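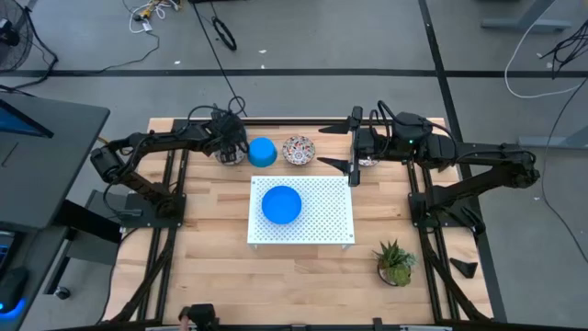 Two-arm cell with riser, bowls and plant, overhead view.

Keeping two arms apart in Rillamance

This page covers the shared-zone lock in the Rillamance planner. You need both arms calibrated to the same table origin.

1. Open the cell file and add a zone over the riser. Make it 375 mm wide and leave 20 mm of margin on every side.

2. Set the zone policy to "handover". The default lets only one arm in at a time, so a pass

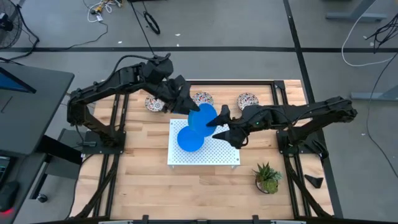

between grippers will stall at the approach pose.

3. Add the riser as a collision object, legs included. A solid box is quicker to plan against but blocks any reach underneath.
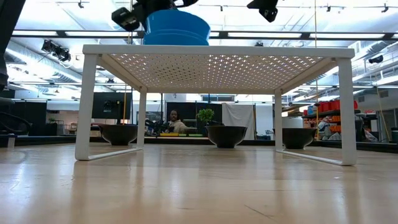 Nilton Villca: On Puvov builds I had to reload the cell file after step 3 or the legs were ignored.

4. Turn on the wrist view and replay the plan at 14 per cent speed. If the colour overlay drifts off the dishes, redo the hand-eye calibration before going faster.
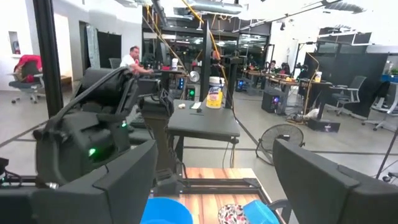 Wrist view, bowl and dishes at the bottom.

Save the cell file under a new name.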